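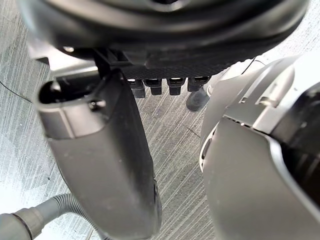
Photo: Harnine Rugby Union

Harnine Rugby Union has today published the outcome of its consultation on the shape of the adult league from next season. The main decisions are set out in this thread. The full paper is with club secretaries and will be on our website by 6pm.

We received 719 responses from players, coaches, match officials, parents and supporters. We are grateful to all those who wrote in, including the large number who used the free text boxes at the end of the form. Every one of those comments has been read.

The consultation asked about four matters: the number of divisions, travel, the date of the Sasaki Cup, and the rules on postponed matches. It did not ask about club names, colours or grounds, and no change is planned to any of them.

First, divisions. The present two divisions will be replaced by three. The new Division Three will be made up of six sides, drawn mainly from second teams which have found it hard to raise a full squad away from home.

Clubs entering a side in Division Three may agree with their opponents to play with fewer than 15 players. The agreement must be made before kick-off and recorded on the match card. Points will be awarded in the normal way.

Several clubs asked whether a side can choose to enter Division Three for one season only. It can. A side that does so will be eligible for promotion at the end of that season in the same way as any other.

A small number of responses asked for promotion and relegation to be suspended for a year while the new structure settles. We considered this with care. On balance we feel that clubs which have earned promotion this season should receive it, and the final tables will stand.

Second, travel. This was by some distance the subject that drew the most comment. The longest round trip in the league is now 140 miles, for a match that may kick off at 2.15pm in the depth of winter.

In Division Three, fixtures will be arranged so that clubs in the Sandel valley and clubs on the coast meet each other once only, with the venue alternating each season. Local fixtures will be played home and away as before.

In Divisions One and Two, all sides will continue to meet home and away. We know this will disappoint those who argued for shorter journeys throughout. The clubs in those divisions were asked directly and a clear majority wished to keep the full programme.

The travel grant will continue. It will be paid in two parts, in October and in February, and clubs will no longer need to send in fuel receipts. The fixture list will be used to work out what is due.

Third, the Sasaki Cup. The final has been played in April for as long as the competition has existed, and many of you told us how much that date matters. It will remain in April. The final will return to Sandel, subject to the usual pitch inspection.

What will change is the route to the final. The first round will be played before the league begins, and clubs may use up to 30 registered players across that round. Replacements may return to the field in the first round only.

Losing sides in the first round will go into the Plate, as now. A side that withdraws from the Cup without playing will not be placed in the Plate. This point was unclear in the old rules and caused some ill feeling last season, for which the Union accepts its share of responsibility.

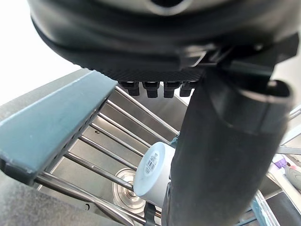 Fourth, postponed matches. At present a postponed match must be played on the next free date, whatever the circumstances of either club. From next season the two clubs will be asked to agree a new date between themselves and to tell the fixtures office what they have decided.

Where they cannot agree, the fixtures office will set the date. That decision will be final. Midweek evening matches may be played where both clubs are content and the ground has suitable lights, but no club will be made to play one.

A match called off by the referee on safety grounds will never lead to a points deduction. We repeat this in plain terms as several responses suggested that clubs had felt under pressure to play on hard or flooded pitches. If a pitch is in doubt, please call early and let the visitors know before they set out.

A match conceded for lack of players is treated differently. The first such match in a season will carry no penalty beyond the loss of the points at stake. The second will lead to a conversation with the club about whether it is in the right division.

Some questions have already reached us this morning, and it may help to answer them here.

Will the women's league change? Not as part of this work. The women's clubs asked for their own consultation, with their own questions, and that will open in the autumn. The Union did not think it right to settle the matter in a form written mostly with the men's league in mind.

Are the age grade fixtures affected? No. Youth matches will continue in their present slots. Where a first team and a youth side are both drawn at home on a ground with one pitch, the youth match keeps its kick-off time.

Is there any change to player registration? Registration remains on Renolow. Existing players do not need to register again, though they will be asked to confirm their contact details and their emergency contact. Clubs should not enter these on a player's behalf.

Players who move between a first and second team during the season will be covered by a single registration. The limit on moving down after the new year still applies, and front row players remain exempt from it where a match would otherwise go to uncontested scrums.

Can a club appeal against its placing? Yes. Appeals should be made in writing by the club secretary and must say which division the club believes it should be in, and why. Appeals that simply object to another club's placing will not be heard.

We have also been asked about match officials. The Referees' Society took part in the consultation and supports the new structure. It has asked us to remind clubs that a Division Three match will not always have an appointed referee, and that home clubs should have a qualified person ready to take charge.

To help with this, the entry-level refereeing course will be free to any adult member of a Harnine club next season. It takes one day and will be held at Sandel and at one venue on the coast. Dates will be sent out with the draft fixtures.

It is right to record that not everyone agrees with these decisions. A number of long-standing clubs preferred the present two divisions and put their case well – in particular the worry that a third tier may come to be seen as a place for sides on the way out of the game.

We take that worry seriously. The new structure will be reviewed after two full seasons, and the review will look at how many matches were played as well as who won them. Clubs will be asked for their views before anything is drafted.

The Union also heard the criticism that the form was too long and that the question on travel could be read in two ways. Both points are fair. The answers to that question were read alongside the written comments before any weight was placed on them.

Draft fixtures will go to clubs in June. Secretaries will have a fortnight to raise clashes with local events, shared grounds or weddings in the clubhouse. After that, changes will need the consent of both clubs.

Questions about the new divisions should go to the fixtures office by email. Please do not send them as replies to this thread, as the account is not staffed in the evening and a message may be missed.

Correction to the post above on the travel grant: the second payment will be made in March and the first in October, as stated. The paper sent to clubs has the correct months.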